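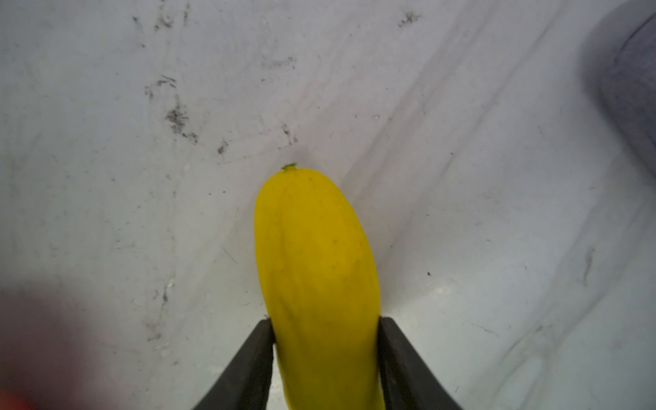
Grip limits: what the new guideline leaves out

Mon 29 September

Cenbridge has published its handling guideline for robots that pick fresh produce, and Sakex wants its members signed up by the end of October. I've read it twice. The force table is fine. A gripper must pass 300 trial picks per crop before it goes on a line, and 600 for anything soft-skinned, summer squash included.

My trouble is with the bin. Look at the black grime and scuffs on that pale plastic, then find the clause that covers it. There is one sentence, and it says containers should be "suitably clean" – suitable to whom? The fingers get a wipe-down every 10 picks. The tub they reach into gets an adjective.

Kondula asked for a wash interval during the comment period and was told it would be "considered for a later edition." We have heard that before. Members can still send objections for 10 days, and I'd suggest quoting the container clause in full.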